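Prisura scorebook app: a season of club cricket on one phone

I have scored for our club for 14 seasons, almost all of it in pencil, and I gave up the pencil in March for Prisura. I love it! Dot balls are one tap, wides and byes sit right under your thumb, and when Tadeusz Domański was run out off a no-ball (don't ask) it took the whole mess without complaint.

The wagon wheels are my favorite part. We chased 177 against Grilska, and by the 16th over I could show our captain that nearly 100 of the runs had gone square on the off side. He moved to Tikis years ago for league tables and even he wants this now. 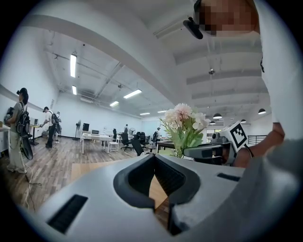
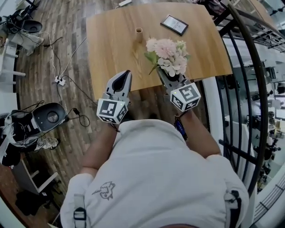

Battery life is good too, and I got through a full afternoon with the screen turned up bright. My one gripe is the phone mount they sell with it, a stiff clamp that Faizal Pattinasarany and I both fought with. I'd like jaws more like the dark gray ones closed around the flower stems in the second photo. Player names over ten letters get chopped on the scorecard as well, so Faizal is "Pattinasar" all season. Get the app, skip the mount.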